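Home | Notebook | Dye Room | Recipes | Contacts

April, morning

Second madder bath for the Pratircombe order. Skeins scoured last night in the small pot and left to drain on the rack. Tap water is hard again, so I went lighter on the chalk than the recipe sheet says.

Bath up to 45 degrees in the first hour and held there. The first bath went past that while I was on the phone to Olszewski about the alum, and the wool came out brown. Still no alum from him. We have enough for 2 more mordant pots, then we stop.

Weights: 34 g dye to the skein this time, 51 g last time. The color is already closer to the Akura sample card at the lower amount. Heather Tapsell thinks the card has faded and we should match the inside fold instead of the front. She may be right – I checked the fold by the window and it is redder. Going with the fold unless Flemport objects.

Noon. Lifted one skein, rinsed, squeezed, hung it. Brick red, a bit uneven near the tie. Ties are too tight. Retie the rest with a loose figure eight before the next lot.

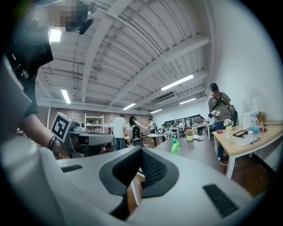
Undyed sample strips need to be cut before the afternoon pot. Cut them longer than last time so there is something left to staple to the card. Two strips go in with each lot, one pulled at the half hour and one left to the end. Also want a dark reference for the overdye trial, something near the black of that T-shirt, with a white thread run through it to see how much the red picks up. Iron pot for that one, kept away from the madder.

4 pm. Bath off the heat, lid on, skeins left in overnight. Ring Flemport about the fold.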